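Speaker notes: "What I saw at the Urarel open day"
Slot is 19 minutes, then questions. Lama Nasrallah is chairing and will cut me off.

Opening
Skip the company history, it's in the handout. Start with the invitation, which promised "robots learning everyday skills before your eyes." Read it out slowly. Then say I went in February with Henok Habte from our packing floor, who has seen more sales demos than I have.

Before the demo
Coffee, badge, a film with a lot of music. The film showed the Mornitz arm sorting parts at high speed. I asked Dineo Zulu, our guide, if the film was sped up. She said yes, 8 times. Credit to her for a straight answer. Pause here, people usually laugh.

The demo itself
Two slides back to back. Leave them up while I talk.

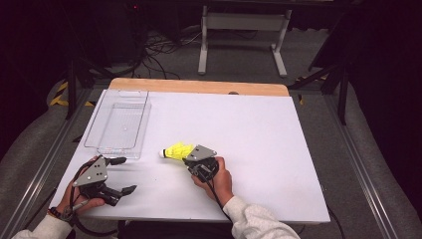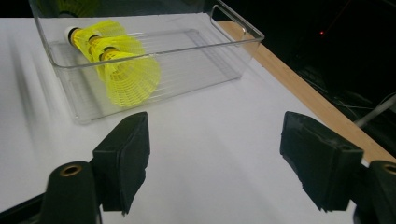
Shuttlecocks and the clear tray, Urarel open day. First slide: both grippers in hand. Second slide: from a gripper's own camera.

Point at the hands. A person is doing this job. The claim is that the recordings teach an arm to do it later. Fine, maybe so. But the invitation said robots, and at this table the skill I watched belonged to the person.
Second slide: three shuttlecocks nested in the tray. Light things with a thin mesh skirt, so I'll grant it's a fiddly object to choose. Ask the room how many would call it an everyday skill. Wait for hands.

What I asked
How many recordings for one task? Answer: 700 to begin with. To begin with what? I didn't get a number for the end.
What if the tray moves, or someone swaps it for a deeper one? "The model generalizes." I asked to see that on an arm. Not on the program that day.
Who pays for the person's hours? Ksawery Adamczyk from sales took that one and talked about scale. My notes from his answer are 2 lines long.

Where I come down
I wouldn't buy on the strength of this visit. I would go back if they show the same job on an arm, at normal speed, with a tray we bring ourselves. Henok wants our own cartons in the test too. Maiara Pimentel has put both requests in writing and we're waiting to hear.

If time is short, drop the film story and keep the questions. If someone brings up the Degefa trial, say I haven't seen it and move on.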